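Kernby Hall, monthly walk-through
June 26, 2019
Inspected by: Yee-man Kan
Copy to: Gruvholm office, front desk binder

Entrance and lobby
Front door closer - OK. Slams a bit, adjusted.
Mat - corner curling again. Tape is not a fix. Replace.
Exit sign over door - lit, battery test OK
Ramp handrail - FAIL. Bottom bracket loose, two screws gone. Dirnetti has been called, no date yet.

Hallway
Extinguishers - tags current except the one by the restrooms, which is past due. FAIL
Emergency lights - held almost 10 minutes on test, then the one by the stairs dropped out. New battery on order.
Floor - OK, one lifted tile outside room 6. Trip hazard, cone on it for now
Stacked chairs - were blocking the side exit AGAIN. Moved them. Please dont put them back, the closet has space.
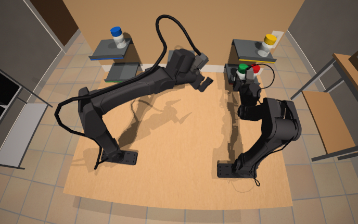
Page 8

Kitchen
Range hood filter - greasy, needs a soak before the next supper
Outlet left of sink - GFCI trips and resets OK
Fridge temp - OK, log sheet has gaps. Fill it in even when you're in a rush.
First aid box - low on bandages and burn gel. Restocked bandages only, store was out of the other.
Knives - OK, back in the block

Restrooms
Hot water - too hot at the far sink. Turned heater down, recheck next visit.
Grab bar - solid
Fan - noisy but pulling air
Lock on second stall - sticks. Somebody could get stuck in there. Spray it or swap it.

Outside
Lot lights - 10 poles checked, all on at dusk
Drain by dumpster - clogged with leaves, cleared by hand
Back steps - paint strip worn off the top edge, repaint when its dry out
Gas meter - clear, no smell

Open from last time
Roof hatch latch - done, Ho fixed it
Alarm panel code list - still has old names on it. Needs to be redone before the keys get handed over.
Stair light switch cover - cracked, not done. Moved to this months list.

Needs doing first: handrail, extinguisher, emergency light. Rest can wait til the next walk-thru.
Signed Y. Kan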